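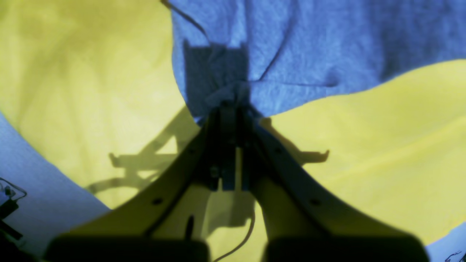
Gripper reports closed on cloth but lets go during the lift

Posted by Seung-woo Sun
Tags: gripper, fabric, stall detection, wrist camera

I have a two-finger gripper on a small arm and I am using it to pick up towels and cleaning cloths from a pile and drop them in a bin. Printed fingers, one servo, wrist camera looking down past the fingers. The arm controller is a Cerkden and the bin station is a Warnum bench unit, in case that matters.

The fault: the fingers come down on the cloth, close, and the controller sets the "object held" flag. The arm lifts. Partway up, the cloth slides out and falls back on the pile. The flag stays set. The arm then carries nothing to the bin, opens, and logs a good pick. Over 130 cycles I had 48 drops, and the log shows zero.

What I have checked:

Servo current at close looks the same for good picks and dropped picks.
Finger screws are tight. No visible cracks.
Supply voltage holds steady during the lift.
It happens with thin cloths and thick ones. Thick terry is a little better.
Slower lift speed makes no difference that I can measure.

The second problem bothers me more. On two of the drops the arm did not lift cleanly. It pulled a second cloth along and the camera cable got caught in the fold. I hit the stop before anything tore. I would like to fix the drops, but I also need the arm to stop on its own when something is snagged.

Is this a grip force problem or a sensing problem?

Monique Sabatier

Both, but start with the sensing.

Most simple controllers set the held flag when the servo stalls before it reaches the fully closed position. That works for a block. With fabric you get a stall from a thick fold, a stall from the fingertips pressing into the table, and a stall from the fingers binding on each other. Your current trace can't tell these apart, and you already found that.

Read the finger position after the lift as well as at close. Procedure:

1. Close with no cloth and record the encoder value. Do this several times and keep the spread.
2. Close on one layer of your thinnest cloth and record again.
3. If the two readings overlap, position alone will not work for that cloth. Add soft pads to the tips so the layer is easier to tell from empty.
4. In the pick routine, read position at close, lift a short distance, pause, and read again. If the fingers have moved toward the empty value, clear the flag and retry.

Do not latch the flag. A latched flag is why your log is clean.

For the drops themselves, check the approach height. If the tips stop on top of the pile they pinch a few fibers of the pile surface and nothing else. Terry gives you more loops to grab, which fits what you see. Go lower, with the fingers open wider, so they gather a fold before they close. Put something compliant under the pile first, or limit the downward force, or you will break a fingertip.

For the snag: set a torque limit on the lift joints during the lift only. Measure the normal peak with your heaviest cloth, add some margin, and make anything above that a protective stop with the servo holding position. Do not have it open automatically. With a caught cable you don't know which way the load will go. And until the cable is tied back along the arm, with enough slack for full wrist travel, I would not run this unattended. The emergency stop should be within reach of whoever is loading the bin.

Paredes

had the same thing on mine, i just turned the grip up to 77 percent and it mostly went away. the servo runs hot now so watch that. also rubber bands on the fingers

Imow

Turning up the force hides it until the servo fails. I would not leave it at that setting for long runs.

One addition to the answer from Monique Sabatier. You already have a wrist camera, so save a still after the lift pause and compare it with one taken with the fingers closed on nothing, at the same height. A plain difference over the area between the fingertips is enough to catch an empty gripper. Keep the lighting fixed. A lamp mounted above the arm throws the gripper's own shadow onto the cloth, and the shadow has edges sharp enough to confuse a simple threshold. I moved my lamp to the side and the false readings stopped.

Use the camera check as a second vote. If it disagrees with the finger position, stop and log it as a fault.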